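Sesia Night Ride Rolls Back Into Olport

January 17, 2023

If you were anywhere near the Olport waterfront last night and wondered why the whole street was glowing, it was bikes. Lots and lots of bikes, with lights on the spokes, lights on the helmets and at least one trailer done up like a lighthouse. The Sesia Night Ride is back for its winter edition, and what a way to start the riding year!

The route was 17 miles, a loop that left from the Mac Mathúna bike shop, followed the river path out to the old rail bridge and came home through the neighborhoods on the hill. It's an easy ride by most standards, apart from the climb on the back half, which has a way of finding out who spent the holidays on the couch. Plenty of people walked it. Plenty of people sang while they walked it, too.

This was the first time the ride has used the new river path from end to end, and it made a huge difference. The old route had two miles of shoulder riding on the county road, and while the drivers were usually patient, it was never anyone's favorite part. The path is wide and smooth, and it stays clear of traffic until you reach the bridge. You could ride next to a friend and talk the whole way — try doing that on the county road in the dark.

The pace was friendly from start to finish. Riders regrouped at 4 points along the loop, and the sweep team stayed at the back with spare tubes, a pump and a bag of peppermints for anybody who was fading. A couple of flats, one dropped chain, and everyone made it home under their own power. The cold held off as well, at least until the last stretch along the water, when the wind came up and the whole group got noticeably quicker!

Afterward the crowd squeezed into Flornar, the cafe across from the shop, which stayed open late and kept the soup coming. There were kids in snow pants, couples on tandems, and a row of people who had never ridden after dark before and were already asking when they could do it again.

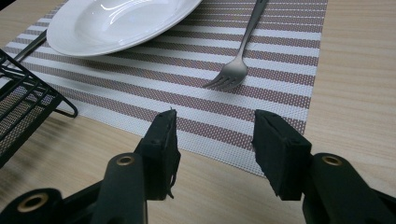

What's Next

The Sesia rides go on through the winter, with shorter social loops leaving from Mac Mathúna every other week. These run at an easy pace and they're free, so just show up with a helmet, a front light and a rear light. The shop has loaner lights if yours gave up over the winter, but get there early because they go fast.

The big one comes in November, when the fall edition takes in the full Sesia valley with two distances to choose from. Planning has already started, and the word is that the longer route may head over the ridge this time, gravel section and all. If you've been thinking about wider tires, you've got all summer to talk yourself into it.

Route maps for the social loops are on the counter at the shop and on the board inside the door at Flornar.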